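Facilities and Housekeeping Board
Thread: Small litter on polished tile, hand brush or vacuum?

i_okoro
Posted July 25, 2019

Good morning. I am responsible for cleaning standards at the Sarwood residence halls, and I would like members' views before we revise our written procedure. The present text, adopted last October, requires a cordless vacuum for any litter found on tiled floors between scheduled cleanings. Staff have asked for permission to use a hand brush and dustpan instead. We have 151 rooms with glossy ceramic tile. Please state whether your own procedure allows this and what conditions apply.

Regards,
Ifeoma Okoro

kolar_annex
Our procedure at the Kolář annex allows it for dry litter only. Wrappers and tissues are picked up by hand and placed in the bin first. The brush is for what remains.

tilewright
I must disagree with the practice in general. A hand brush on polished tile moves fine dust from one place to another, and the line left at the lip of the pan is visible to anyone who enters by the window side. We withdrew brushes from our 14 supply closets and have not regretted it. The vacuum takes less time once it is out of the closet.

i_okoro
Thank you both. tilewright, was the line of dust found with flat-lipped pans, or with the type that has a rubber edge?

tilewright
Both. The rubber edge was better when new. Ours hardened within the year.

I. Leiva (Rimeck site services)
I respectfully take the other side. The time spent fetching the vacuum is the larger part of the job where the litter is one wrapper and a few crumbs. At Rimeck we require the following of all staff:

1. Bring the bin to the litter before starting.
2. Remove large pieces by hand.
3. Lay the pan flat and sweep toward it with short strokes.
4. Draw the pan back slightly and sweep again. Repeat up to 3 times.
5. Finish with a damp cloth where a line remains.

Step 5 answers the objection raised above.
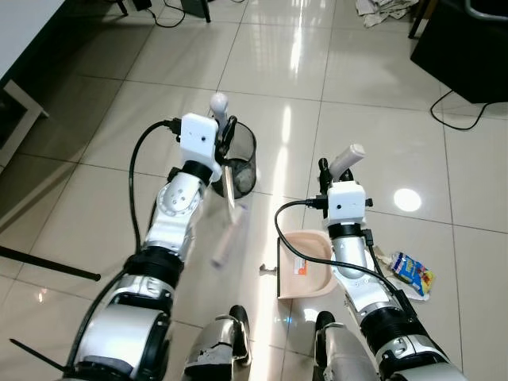
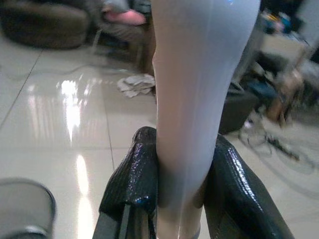
The wording of step 1 caused us more discussion than any other. Several supervisors considered it unnecessary, and it was removed for a time. We then received complaints of full dustpans being carried down corridors, with the expected results, and it was restored. A mesh wastebasket standing beside the brush, as in the first picture, satisfies the step. I would add one caution on mesh: fine dust can pass through the sides, so a liner is required under our rules.

Ignacio Leiva

kolar_annex
Agreed on the liner. We also wash the brushes weekly. A dirty brush accounts for a good share of the streaks that get blamed on the pan.

tilewright
A procedure with a damp cloth at the end is a procedure with two tools and a cloth. I maintain my position, although I accept that for a single room the difference is small.

i_okoro
I am grateful for the replies. I intend to propose that the brush and pan be permitted for dry litter, with large pieces removed by hand first and the bin brought to the spot. The vacuum will remain the requirement for corridors and for any floor with sand or grit. Would 100 liners per hall per month be a reasonable first order?

I. Leiva (Rimeck site services)
It depends on how often the bins are emptied. We order through Cidumico by the case and adjust each quarter. Please send me a message and I will forward the order form.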